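Gridley College students to open robot picking project to the public

Sorting workshop runs through to November

01/08/2022

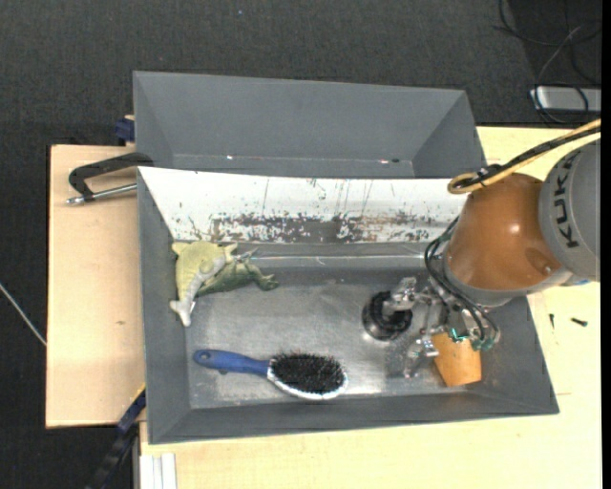
Sheldon Ouellet thinks the hardest part of the project is deciding what the robot should try to pick up first, and says most of the arguments in the group have been over that question. Hairbrushes are manageable, in Ouellet's view, once the software stops going for the bristles. Soft toys and anything with odd limbs take a lot longer.

The bin-picking project is run by the Gridley College Robotics Club as part of its second-semester program. Students write and test software that chooses a spot to grip on an everyday object lying in a grey bin, then sends a KUKA arm to lift it and move it to a second bin. The objects are mixed on purpose. They include toys, grooming items and bits of household hardware, and none of them were bought with a robot in mind.

The club has set a target of 2,530 recorded attempts before the end of the program. Each attempt is logged by the student on shift, along with the object, the grip chosen and the result. Failed grips are kept in the log and are discussed at the weekly meeting, where each team picks one to work on.

Students work in two teams, named Vastley and Leser after the workshop benches they started on. Vastley is using a method that looks for flat surfaces and edges. Leser is training a small model on the club's own records. Both teams use the same arm and gripper, and their code is swapped over at the end of each session.

"We wanted them to have the same bins and the same objects, so the only thing left to compare is the code," said Carter MacDonald, who coordinates the program. "Some weeks one team is well ahead and the next week it's the other. A new object can undo a month of work."

No earlier experience with robots is required to join. New members complete 5 sessions on safety and basic programming before they run the arm, and a supervisor is in the workshop whenever it is switched on. Members who would sooner work on the data or the written report can do so without taking arm shifts.

The final session in November will be held in the Dhillon Building and will be open to families, local schools and anyone else who is interested. Each team will be given 40 objects it has not worked with before and will have 80 minutes to clear them. There is seating for up to 80 visitors. Entry is free, but bookings are needed.

The club is also asking for donations of small household items for the final. Items should fit in one hand and be clean, with no glass, batteries or sharp edges. They can be left at the Dhillon Building front desk during office hours and will not be returned.

Bookings and media enquiries: Carter MacDonald, Gridley College Robotics Club, care of the Dhillon Building front desk.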